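Cukance Cloth Cell: Questions About the Gripper Fault

Last updated Dec 18, 2022

What happened?

During a run of cloth handling trials at the Hunham lab, the Cukance gripper did not stop when the controller told it to. The fingers kept closing on a folded cloth for 6 seconds after the stop command was logged. The operator pressed the emergency stop and power to the arm was cut.

Was anyone hurt?

No. The operator was standing outside the marked area. One finger pad was torn and has been replaced.

What caused it?

The gripper driver lost its connection to the controller and went on carrying out the last command it had received. It should have released the motor after 30 milliseconds without a message. That timeout had been turned off in firmware version 11 during bench testing and was never turned back on.

Did the emergency stop work as designed?

Yes. The button is wired into the power circuit and does not depend on the software. The stop command that failed was the one sent from the operator screen. Those are two separate things, and the old training sheet did not make that clear. The sheet has been rewritten.

Where should the stop button be?

On the table, within arm's reach of the person running the cell, with nothing placed on or in front of it. If you need both hands to get to it, move it before you start.

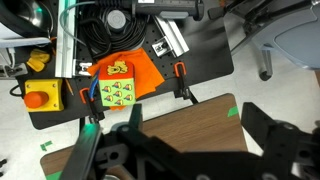

The same goes for cables. Nothing should run through the space the gripper moves in unless it is held down. Check it again each time the cloth or the item on top of it is changed.

Can I leave tools on the table during a run?

Only outside the reach of the arm. We had no rule on this before the fault. The new rule applies to hand tools, spare rail and brackets.

Which units are affected?

Any Cukance gripper with firmware version 11 installed. The version number is shown on the startup screen. Tatitex units use a different driver and do not need the update.

How do I check my unit?

Power up with the fingers empty. Start a slow close, then unplug the data cable from the Nguyen controller. The fingers should stop at once. If they keep moving, press the emergency stop, tag the unit and do not use it.

How was the fix tested?

We pulled the data cable 126 times at different speeds and finger positions. The gripper stopped every time.

When can we go back to full speed?

Not before January. Until then, all cells run at reduced speed with one person at the stop button.

Who do I report a problem to?

Use the fault form on the Hunham lab page. Include the firmware version and keep the log file. Do not restart the controller until the log has been saved.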